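4. Mounting the Skutari wall shelf

Before you start, check that the wall is sound and free of pipes or cables. You need a drill, an 8 mm masonry bit, a level and a Phillips screwdriver.

1. Hold the rail against the wall at the height you want and level it.
2. Mark the 3 holes through the rail.
3. Drill each hole and push in a wall plug.
4. Screw the rail to the wall, starting with the middle hole.

Caution: Do not use a power driver for the end caps. The plastic can crack.

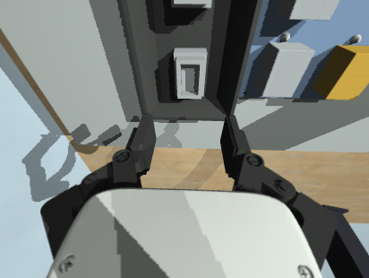

The end caps go on after the rail is fixed. Slide each cap over the end of the rail until it clicks, then put in the cap screws by hand. They should sit in the cap the way the two Phillips screws sit in the pale gray housing, recessed and clear of the surface. If a head stands proud, back the screw out and start it again.

5. Hang the shelf on the rail and press down at both ends.
6. Tighten the locking screw under the shelf a quarter turn.

Note: The gap between the shelf and the wall should be even. If it is not, loosen the rail and level it again.

Wait until step 6 is done before loading the shelf.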